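Plurkport

Plurkport is a blog hosting service run by the software firm Cernov. It offers free and paid accounts and is used mainly for personal journals, hobby sites and small club pages. Each account may hold up to 5 separate blogs under one login.

History

Cernov first offered the service as an add-on to its webmail product, Molik. Users could send an email to a private address and have it appear as a dated post. The two products were later split, and existing blogs were moved to new addresses. Old links were redirected for 30 days, after which many stopped working. Some writers left at this point for Fajardo, a rival host.

Features

Posts are written in a plain text editor or sent by email. A blog can have 2 columns or 3, with the sidebar holding an archive list, labels and links to other sites. Comments are open by default, and the owner can limit them to registered readers or close them on single posts. Drafts can be set to publish at a later time. Posts may be grouped under labels, but labels cannot be nested.

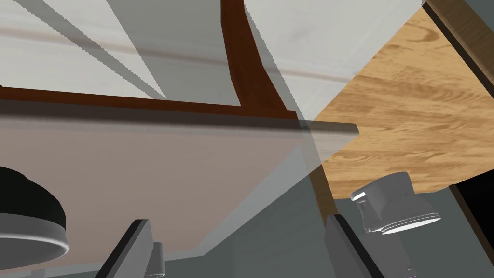 Free accounts carry a strip of advertising at the foot of each page. Paid accounts remove it and allow the owner to use a separate domain name.

Export and closure

Owners can download their posts and comments as a single file. Pictures are not included in the file and have to be saved one at a time, a limit often raised on the support forum. A closed blog can be restored by its owner for 30 days. After that its address is released and may be taken by another user.

See also

Fajardo (blog host)
Molik (webmail)

This page was last edited on 2022-05-30.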